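Juin, 7 h 10

Commencé tôt, avant la chaleur. La table du fond était encombrée depuis la livraison de Clendia : cartons, chiffons, deux boîtes de visserie qui n'avaient rien à faire là. J'ai tout remis sur l'étagère, à part les engrenages. Facture de Clendia à vérifier, ils comptent 377 pour le lot et j'avais noté 300 au téléphone. Je rappelle demain.

Passé le chiffon sur le plan noir. Il marque toujours autant. Le moindre doigt se voit, et le produit que Talpur m'avait conseillé laisse un voile. Je reviens à l'eau tiède avec un peu de savon.
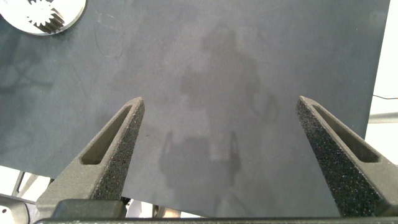

**Noman Paracha**
Monteur, atelier Bavar

Avant de sortir les pièces, relu la fiche du petit train Plallness. Le socle se pose à plat, les pignons viennent ensuite sur leurs axes, sans forcer. J'ai l'habitude de commencer par l'axe du bas, à droite. Ce n'est pas dans la fiche, c'est seulement que ma main part de ce côté.

J'avais rangé les pignons dans la même boîte que les rondelles, mauvaise idée. Dix minutes à trier. À partir de maintenant, une boîte pour les pignons et une autre pour le reste, avec une étiquette sur le couvercle et pas sur le côté, sinon on ne la lit plus une fois les boîtes empilées.

Café à 9 h. Relevé le courrier, rien d'urgent. Une relance pour l'assurance du local, à payer avant la fin du mois.

Repris ensuite. Je laisse de la place autour du socle, je n'aime pas travailler avec les pièces serrées les unes contre les autres. Le blanc du plateau ressort bien sur la table sombre, on voit tout de suite où sont les axes. 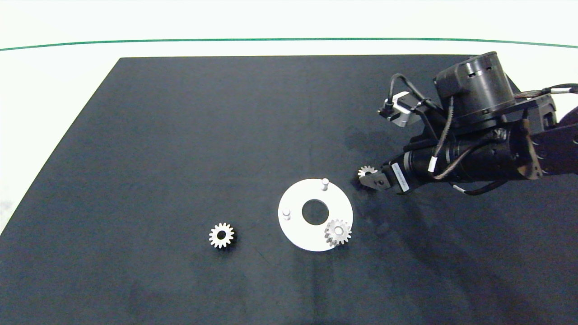

Le pignon de gauche attend son tour. Même denture ou presque que celui qui est déjà sur le plateau, et il faudra que les dents se prennent sans point dur. Sur le train précédent, j'avais dû démonter trois fois pour un copeau resté au fond d'un creux. Depuis, je passe un pinceau sec sur chaque denture avant la pose. Le pinceau de 10 perd ses poils, en racheter un.

Mangé à midi et demi, restes de lentilles. Il faisait déjà lourd, j'ai ouvert la porte côté cour.

L'après-midi, surtout de la paperasse. Recopié les cotes du socle dans le cahier, ma feuille volante commençait à se déchirer au pli. Commandé 100 sachets à fermeture pour les petites pièces. Bavar veut les trains livrés séparément, chacun avec sa fiche, et je n'ai plus assez de sachets pour tenir jusqu'en juillet.

Pour demain : appeler Clendia, racheter le pinceau, faire les étiquettes, graisser l'étau. Fermé à 18 h 20.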